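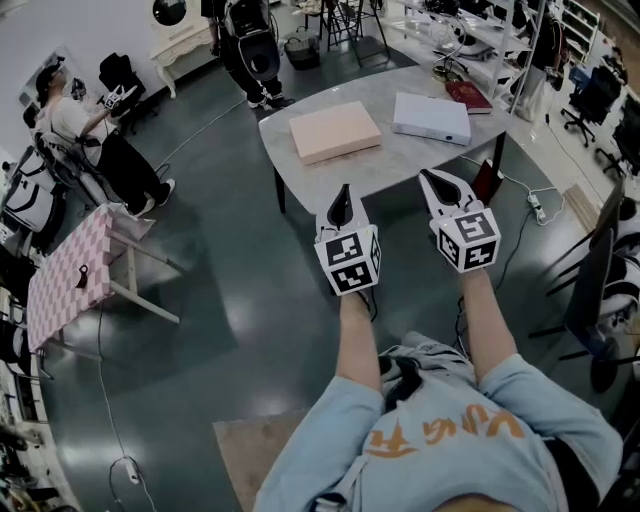

At the marble-patterned table, a gripper in each hand.

About Marinho Letterpress

Marinho prints cards, invitations and the occasional menu on a machine older than anyone who works here. We are a small shop on the ground floor of a building in Brerkley that used to sell bathroom fixtures, and people still come in asking for taps. We are sorry to say we have none, though we can do you a very nice card about it.

The shop was started by Ivone Bragança, who had spent 17 years designing bank statements and wanted to make something people might open on purpose. She bought a press from a print works that was closing, paid too much for the moving truck, and then learned that the press weighed more than the floor was happy with. The first spring went to the floor. Printing began in June.

We named the place after Ivone's grandfather's street, mostly because the sign painter was waiting and it was short.

What we do

Wedding work pays the rent. We also print business cards, birth announcements, bookplates and a yearly calendar that comes out late enough to be sold at a discount. Our house typeface for most of this is Avau, a slightly stubborn serif we bought in 9 sizes from a retired compositor. It has a beautiful lowercase g and a capital Q that looks annoyed. Customers named Quentin are warned in advance.
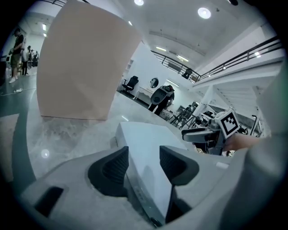 Paper is the other half of the job, and the half we get boring about at parties. We keep 56 stocks on the shelves, from thin airmail sheets to cotton board thick enough to prop up a wobbly chair. If you can't decide, come in and handle a few. Most people pick the second one they touch and then spend an hour confirming it.

How ordering works

Write to us with your wording, your quantity and the date you need it. Then check the date. We send one proof by mail and make two rounds of changes at no charge – the third round costs money, and has done wonders for everyone's decision-making. Allow nearly three weeks from the approved proof. Foil takes longer and sulks in damp weather. 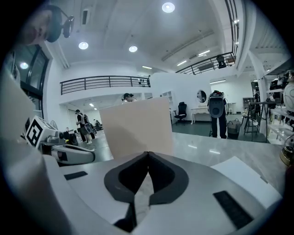
We don't do rush jobs, with the exception of funerals, which we move to the front of the line and don't charge extra for.

Visiting

The door is next to the Ganach bakery, so follow the smell and stop one door early. Ring twice. The press is loud and we are usually standing beside it.

Page last updated Jan 28, 2021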